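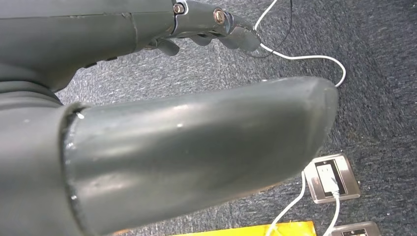
Dorado al mixtión sobre vidrio: el barniz de respaldo levanta el pan

Foro Plistura > Rotulación y dorado

Este sitio utiliza cookies propias y de terceros. Si continúa navegando, acepta su uso. Aceptar | Configurar

vidriera_sur
Rótulo de escaparate, dorado por el reverso con gelatina, pan de 23 quilates, doble capa. Respaldo con Troltivon negro a pincel. A las 2 horas de dar el respaldo aparecen arrugas finas en los remates de las letras, siempre en el borde. El centro de los trazos está bien. Taller a 41 % de humedad. ¿Gelatina demasiado cargada o barniz demasiado grueso?

pan_suelto
El título dice mixtión y el texto dice gelatina. ¿Cuál de los dos?

vidriera_sur
Gelatina en todo el letrero. El mixtión solo va en el filete exterior, que no ha dado problemas. No puedo editar el título.

rotulos_mg
Arruga en el borde = exceso de película. El pincel descarga al llegar al remate y ahí queda el doble de espesor. Diluye hasta un 10 % con esencia de trementina y da dos manos finas. La segunda, al día siguiente.

talco_y_agata
No estoy de acuerdo con diluir. Un disolvente fuerte en la primera mano se mete por los poros del pan y ataca lo que haya debajo. Yo uso Troltivon tal cual, estirado con pincel plano de pelo corto, y no arruga. Miraría antes la gelatina: si no se enjuagó con agua caliente después de la segunda capa de pan, queda residuo precisamente en los contornos.

rotulos_mg
La trementina no disuelve la gelatina. Lo que describes me ha pasado con disolvente nitro, con trementina nunca.

talco_y_agata
La gelatina no, pero el filete al mixtión sí lo reblandece si está tierno. Y el filete toca el remate.

vidriera_sur
El filete lleva mixtión de 3 horas, aplicado la tarde anterior. Enjuague caliente hice uno, entre capas. Después de la segunda no.

pan_suelto
Entonces tienes dos variables abiertas. Haz probetas: un vidrio con enjuague final y barniz sin diluir, otro sin enjuague y barniz diluido, y los dos cruces que faltan. Mismo pan y misma tanda de gelatina.

betun_judea
Para respaldo prefiero asfalto con un poco de barniz graso. Seca más lento, pero recorta limpio con cuchilla. Con Rennie negro tuve el mismo arrugado y lo dejé.

rotulos_mg
El asfalto vuelve a ablandarse con cualquier disolvente aunque lleve años. Si encima va esmalte de color, mala elección.

betun_judea
Encima sello con goma laca. No he tenido sangrado.

vidriera_sur
Hechas las cuatro probetas el domingo. Resultado:
1. Enjuague final, sin diluir: arruga leve en un remate.
2. Enjuague final, diluido, dos manos: limpio.
3. Sin enjuague, sin diluir: arruga en todos los bordes.
4. Sin enjuague, diluido: arruga leve y un levantamiento al recortar.
Las dos cosas influyen. Para el trabajo definitivo uso la número 2.

talco_y_agata
Acepto lo de la trementina en la 2. Ninguna de las probetas lleva filete, así que sigo sin fiarme en ese punto. Deja el mixtión un día más antes de respaldar.

pan_suelto
Para quitar el respaldo viejo sin rayar: decapante Pundolel en gel, espátula de plástico y después alcohol. Comprueba con vaho que no quede película antes de volver a encolar.

Contacto | Aviso legal | © Foro Plistura | Volver arriba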